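I've been meaning to write up the Lovik hand grippers for weeks, and as a few of you have asked (hello Kauko Koskela, yes, I got your three emails) I'll do it now with a cup of tea going cold next to me.

We bought the pair kit from Donness in July. It came to 1795 with the charger and the spare fingers, a fair chunk of our budget, and the single would have been 978. Get the pair if you can stretch to it - half the jobs we care about need two hands, and folding anything with one is miserable!

Most of our sessions are paper and packaging. You squeeze, the jaw closes, and the camera on the tool records what it sees.

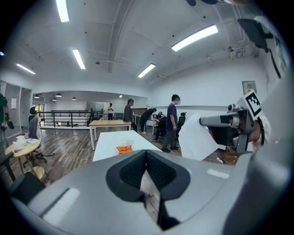

Two grippers and one crumpled sheet of paper, with the office carrying on behind.

Paper was harder than I expected. Grip it too firmly and it creases, too lightly and it slides out, and I must have said sorry to the same sheet a dozen times. The handle is comfy enough though, and after an hour my wrist was only a bit grumbly. My old Cassim had me reaching for the ibuprofen.

Grumbles? The manual is dreadful, and the Susinstead software took 57 minutes to install on my laptop. It also stops at 4000 clips unless you pay for the bigger plan, a limit I only found on page two of the small print. Donness did answer my moan the same afternoon, mind you, and they've promised me a trial of the bigger plan, so I'll let you know how I get on with that.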